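When the Arm Stops Short

Clavari, 01/11/2021

The fault that halted kitchen trials at Vemska in September lasted less than a second. During a routine toaster task, the controller lost its force reading and the arm continued downward on the last value it had received. The appliance was damaged. There were no injuries.
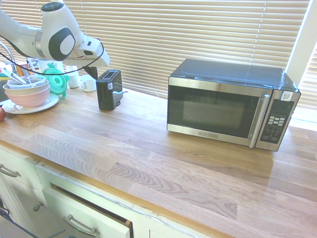
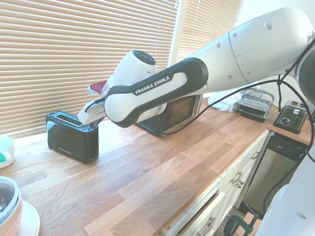 Robot arm and black toaster at the kitchen counter, seen from two sides.

Why did the emergency stop not prevent the damage?

The emergency stop was in working order, but it depends on a person pressing it, and the movement was over before the operator could react. The automatic limit that should have acted first was reading the same stale value as the controller.

Vemska reviewed 3,846 logged runs after the incident. In 233 of them the force signal had dropped out for a short period, in most cases while the arm was moving freely and had nothing to press against. Those runs had been recorded as normal.

The review traced the dropouts to a worn connector in the signal line. The part, supplied by Bristex, had been in service for 876 hours and was not on the inspection list. It has since been added.

The company has made two further changes. A missing reading now brings the arm to a halt, and the speed limit close to appliances has been lowered. Kwok, the outside firm that examined the logs, has asked for the automatic limit to be given its own sensor. Vemska has accepted the request and expects to fit the part before full trials resume.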